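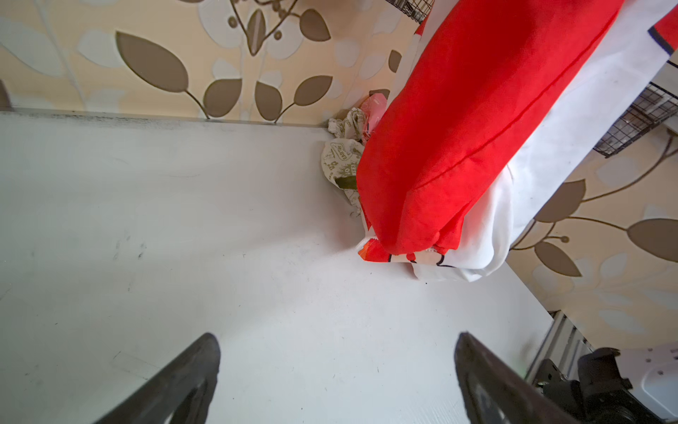
Spent February teaching a planner to put cloth down. Picking it up was the easy month.

The wrist camera gives me 11 frames a second on a good day. When the wrist tilts toward the wall, the segmentation model gets a view of leaf-print wallpaper and becomes very excited about it. Leaves have edges. Leaves have shading. Leaves, according to Flullix (our perception stack, my fault), are graspable at 0.8 confidence.

Denise Clegg suggested masking everything past the back edge of the table. I did that. Now anything leaning over the back edge loses its top half, and the planner tries to grab what's left by the waist.

Red fabric is fine, by the way. Red fabric on a white table is the demo you show people. White fabric on a white table is the demo you reschedule.

Current fix: use depth for the table plane, color only for things standing more than 3 mm above it. A flat fold of white cotton stands about 2 mm above it. I'm choosing to see this as a tuning problem.

Zippers are their own hobby. The grasp scorer loves a zipper - stiff, high contrast, nice straight line. So it goes for the zipper every time, and the rest of the cloth does whatever it likes.

Callum Holroyd reran the logs with the zipper penalty at 300. It stopped grabbing zippers. It also stopped grabbing hems, seams and one perfectly good corner.

Penalty is now at 40, which I got by typing 40.

Branch is up on the Mellor repo, issue 3555. If you touch the wrist calibration, please tell me before you merge it and not, as is traditional, after.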